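Lorna Gillies
@lornagillies

Desk reset thread! I finally tackled the cable drawer and I am way too happy about it 🧵

1/ So the drawer. 47 cables. FORTY-SEVEN. Two of them fit things I still own a charger for, and one goes to a camera I gave to my sister years ago. Out they went (the recycling place by the library takes them).

2/ Rule I borrowed from Niloufar Rezaei, and I love it: if you can't name what it plugs into in ten seconds, it goes in the maybe bag. Maybe bag gets looked at in January. Mine is already bulging!

3/ Everything I kept gets a slot. One cable, one slot, coiled loose with a bit of tape for the name. I was going to buy the Sterby drawer thing but plain cardboard dividers do the job, and you can write right on them with a pencil!!

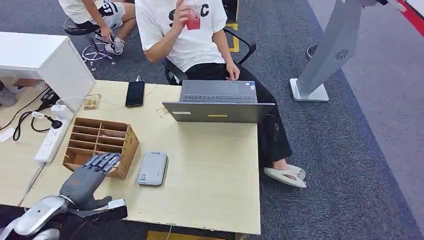

Thread · 1 min read

4/ Slots still empty, power strip down the left side of the desk, laptop open. I like having the strip up top where I can reach it and not crawling under with a flashlight in my teeth.

5/ Next up: the phone cable. It runs across the back of the desk and I want clips on it. Eylül Ersoy swears by the little stick-on ones, anybody tried them on wood? Do they peel?

6/ Also taking ideas for labels. Washi tape? Masking tape? I have 400 tiny price stickers from a yard sale and I'm dying to use them up. Show me your drawers!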